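Sorting the Sticks: A Morning With Kurniawati Jugah

Kurniawati Jugah has strong feelings about utensil holders. She will tell you so within a minute of meeting you, while she is still looking for somewhere to put your coat.

"People spend all weekend on the pantry," she says. "They buy the jars, they print the labels, and then there's a drawer you can't close with a whisk sticking out of it. I always start with the whisk!"

She runs Umdale, a home-sorting class that began as a favor for a neighbor and has now been through 11 rounds. The idea is simple. You bring the things you cook and eat with, you tip them out on a table, and you put them back one at a time while somebody asks you friendly questions about them. I expected a lecture on throwing things away. What I got was a very cheerful talk about chopsticks.

"I love chopsticks," Jugah says. "They're the hardest thing to sort and the nicest thing to hold. They roll, they lose their partners, and every one looks like every other one until you pay attention. In August a woman came in with 274 of them. Singles, pairs, the take-out kind, her grandmother's good ones. We matched up nearly all of it before lunch, and she was so happy she went home and did the spoons too."

Her own rule is that long cooking chopsticks and eating chopsticks can share a holder but not a compartment. Spoons go in bowl up. Spatulas go toward the back, where they won't hide the short things. Knives get a place to themselves, and she would rather see them in a block, though she knows plenty of kitchens don't have room for one.

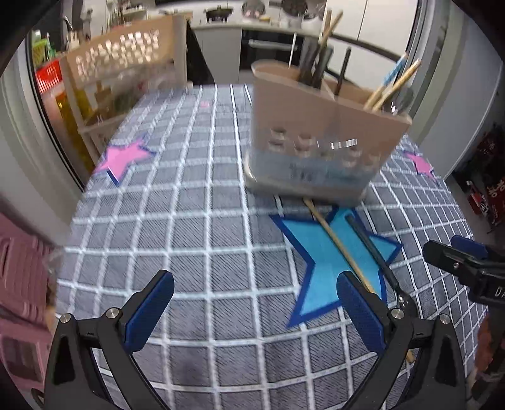 I asked whether it really matters where a spoon lives, if you can find it.

"If you can find it, great, leave it alone," she says. "I mean that. I don't go into people's homes and move their spoons. But watch someone make dinner sometime and see how often they reach twice. The first reach is where they think the thing is. I just want the thing to be at the first reach."

Jarrah Rewi took the class last year and now helps teach it. He cooked for years in a staff cafeteria in Fernamholm, where, he says, the utensils stood in three steel buckets and you took whatever came up.

"I thought I was a tidy cook," Rewi says, laughing. "Then Kurniawati asked me to hand her a slotted spoon from my own kitchen with my eyes closed. I handed her a potato masher. Twice!"

Rewi is the one who got the class interested in marking things. A strip of patterned tape near the top of a chopstick costs next to nothing, and it means you can pick out its partner in a full bundle. He likes washi tape because there are so many patterns, so each person at home can have one of their own. It won't stand up to endless washing, he admits, and he replaces his whenever it starts to lift. He keeps the tape away from the eating end.

"Kids are fantastic at this part," he says. "Give a six-year-old the choice of tape and you will never lose that pair of chopsticks again. She'll know where they are better than you do." 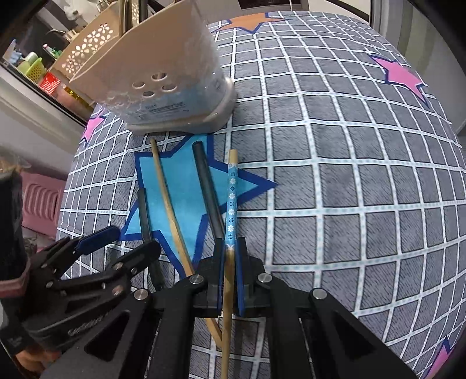 The holder itself comes up a lot. Jugah has tried ceramic crocks, tin cans, a flower vase and one very handsome walnut box that grew mold in a month. These days she reaches for plain plastic with holes low down, and she stands it on something that can take a few drips. Dividers matter to her more than looks.

"One big round opening and everything leans on everything," she says. "You pull out a ladle and four friends come with it. Put in one little wall and you've solved most of it. Also, please wash the holder! Take everything out, look at the bottom, and be brave."

What about the cloth? Anyone who has taken the class remembers working on a tablecloth, and I had assumed it was there for looks. Rewi says it's for the noise. Tip a whole drawer onto a bare tabletop and the room jumps. On cloth, the round handles don't run off quite so fast either, and you can gather up the corners at the end and shake the crumbs outside. He is fond of a cheerful pattern, and so am I after a morning of this. It's hard to be gloomy about your cutlery when there are stars around it.

Before I left, Jugah had me do a small sort of my own. I took every piece out, laid each one down, and said out loud when I'd last used it. I felt silly for the first three and was completely absorbed by the fifth. There is something lovely about giving a spatula your full attention. Mine, at home, has a melted corner and I have been fond of it for years without noticing.

"Keep it," Jugah said when I told her. "Put it at the front."

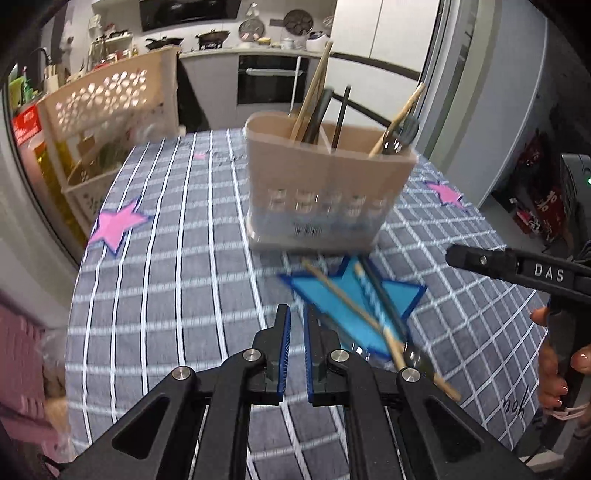
If You Want to Try It at Home

Jugah suggests starting with one holder or one drawer, and leaving the rest of the kitchen for another day. Clear a table, put down a cloth and take everything out before you decide on anything. Match the pairs first. Odd chopsticks can go to the garden, where they make very good plant markers.

The next round of Umdale meets in the upstairs room at Tawhiri, and beginners are very welcome. Bring your own utensils in a bag or a box. Tape is provided, and Rewi says he has far too much of it.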